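Home | Reviews | Kits | Workshop | Forum | Contact

Zurkine two-arm tabletop kit: living with it
June 8, 2020
By the Zarkwood bench team

I've wanted to write up the Zurkine kit for ages, and now I've had proper time with it I can finally stop boring people at lunch and bore you lot instead. It's a pair of black arms, a gripper on each, and the frame they bolt to. You bring the tabletop and the laptop, and a fair bit of patience with cables!

Price first, as that's what everyone asks. Ours was £397 a month on hire from Enriquez, delivery both ways included. I thought that was steep until I priced up buying one arm on its own from anybody else.

Putting it together took two of us most of an afternoon. The frame is black aluminium extrusion, the slotted sort, and it goes up like a very heavy bed. The instructions are fine until you get to the arm mounts, at which point the drawings shrink to the size of a stamp and you're squinting at bolt heads. Do the left arm first. We did the right one first and had to take it off again to get at a bracket.

For a test job I went for clearing the table, with toy food. Donuts on the bare wood, plates on a big round white board at one side, and the arms have to get one to the other. It sounds like a nursery game but it's a really good workout for a gripper, as the donuts come in different sizes and there's no handy edge to grab hold of.
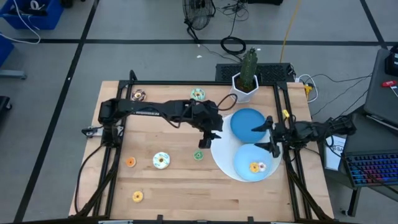
What I like most is the reach. The arms stretch right out over the table and can work either side of the middle, so you're not forever shuffling things into the one spot they can get to (our old Clulgate arm was hopeless for that, lovely motor, reach of a teapot). The movement is smooth as well. There's a slight judder when an arm is at full stretch and you ask it to stop quickly, and turning the speed down a notch cured most of it.

The grippers are a mixed bag. On plush things they're great, they just sink in a bit and hold. On anything flat they struggle, and I gave up trying to get a plate off the board without tipping it. Zurkine do sell softer finger pads as an extra and I do think they ought to be in the box.

Then there's the cabling, my one real moan. You get a lot of it, it all comes off the arms in loops, and the clips supplied are stingy. Budget for your own. Allow for floor space too, because the legs splay out further than the table does and I've stubbed the same toe on them more times than I'd like to admit.

The software is plain, quick to start and a bit thin on help. You can save a set of moves, play it back, slow it down, and nudge any step by hand. Moving both arms at once took me four goes to get right. The trick is to give each one its own half of the table to begin with and only let them share the middle once you trust them.

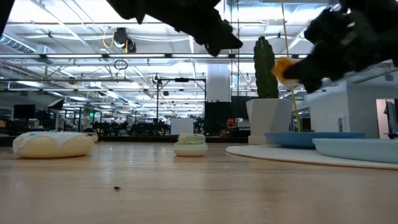
Enriquez, in reply to a draft of this review, told us that the softer pads will be included with every hire from October, and that anyone with a kit out now can ask for a set at no charge. They also reckoned the judder at full stretch is usually a mount bolt that wants another quarter turn, and that we should check ours before blaming the arm. Fair enough, one of ours did want tightening and it's a bit better for it.

Would I hire it again? Yes, and we've already put our name down. If you only need one arm, or you mostly want to shift flat things, I'd look elsewhere or wait for the pads. For two-handed jobs with soft, lumpy stuff I've not used anything nicer at the money. Just buy the extra cable clips before it turns up.

Related reviews
Clulgate single arm: a year on
Soft finger pads, three sets compared
Cable clips and ties for benches
Hiring or buying: what we paid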